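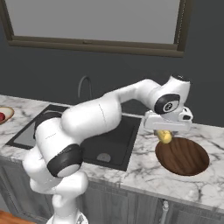 Visit to the Konside simulation lab, February 27, 2021

Konside has the second floor of an old printing works in Siseck. The arms themselves are in another building, and this visit was only about the software.

The first hour went to Dromus, the in-house planner. It takes a goal such as "fruit on board" and breaks it into a reach, a grasp, a lift, a carry and a release. Each piece gets its own cost terms. The carry is the one they spend time on, as the wrist has to stay nearly level and the elbow has to keep clear of the faucet. We watched the kitchen job on the wall screen, with the arm holding something small and yellow over an oval wooden board on the marble counter.

A batch is 300 runs. Before each run the objects are shifted and the lighting is changed a little, then the planner starts from scratch. Failed runs are saved with the full joint log, and there were 521 of those in the folder for the kitchen set. The total for that set stood at 1,796 when we looked. Most of the failures are labeled as grasp errors, but the engineer at the desk thought a good part of them were bad pose estimates passed down from perception.

Kiss is the viewer. You can scrub through a run, turn the planned path on and off, and see the contact forces at the fingers as a plot under the picture. It is quick, even over the office network. I would have liked a way to put two runs side by side - that is planned for July.

Questions were short. Someone asked about releasing over a surface with a raised rim, and the answer was that the drop height is still set by hand.

Coffee was in the hallway. Parking is behind the building, and the gate code is on the visitor sheet.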